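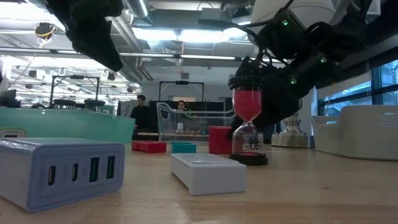

A multi-port charger, small boxes and a sand timer share the table with the arm.

Budgeting for a Bench Arm: What to Buy Besides the Arm

The price on the quote covers the arm, and often the gripper. Everything else that goes on or near the table comes out of a different pocket, and people planning a first setup tend to leave it off the sheet. These tips are for a small shop or a teaching room with one or two arms.

Start with the table
Measure the table before asking for quotes. The arm needs room to reach the work, and you need room to set bins down where it won't hit them. A smooth wood top is fine for light pick-and-place. If the top is shiny, try your camera on it under the room's normal lighting before you pay for a better camera. Ceiling tubes and big windows both throw glare. A roller shade costs a lot less than a lens.

Things to handle
Don't order a special parts kit in the first month. Small boxes in different heights and colors, a few plastic baskets and one long bin will keep an arm busy for weeks. I set aside $30 for these and had change left. Get one or two awkward items as well, something clear and something shiny, and find out early how your gripper and camera do with them.

Buy baskets with open handles if you can. They are easier to move by hand when you reset the table, and you will be resetting it all day.

Power
Count plugs on paper first. List the arm, the controller, the computer, every camera and every light, then add two. For phones, tablets and small sensors, one charger with both USB-C and USB-A ports takes the place of a row of single plugs. Keep it toward a side of the table and keep its cord out of the arm's reach.

Cables
Budget $210 for cable, sleeves, ties and hooks. I put down half that the first time and was back at the store on Sunday. Leave enough slack for the arm to make its full swing, and run what you can overhead. Label both ends.

Overhead stands
If you want cameras above the work, price the frames with the cameras. Beltetti sells a plain crossbar stand that one person can put together. The Juvcombe one is stiffer and takes two people and a longer wrench. Either will do for a single small camera.

Timing
A sand timer on the table is handy for short runs. Anyone nearby can read it without walking over to the computer. Use a proper log for anything you plan to report.

The spare parts line
Put $300 in the sheet for fingertips, pads and fuses, and don't let anyone move it to another line. Darragh McGrath, who set up the two arms at Mitau, went through a full set of pads by the end of May. His supplier, Huang, needed 14 days to ship more. Order the second set with the first.

Before you sign
Ask the seller whether the mounting plate is included, who pays return freight on a repair, and how long software updates are covered. Get the answers in writing and staple them to the quote.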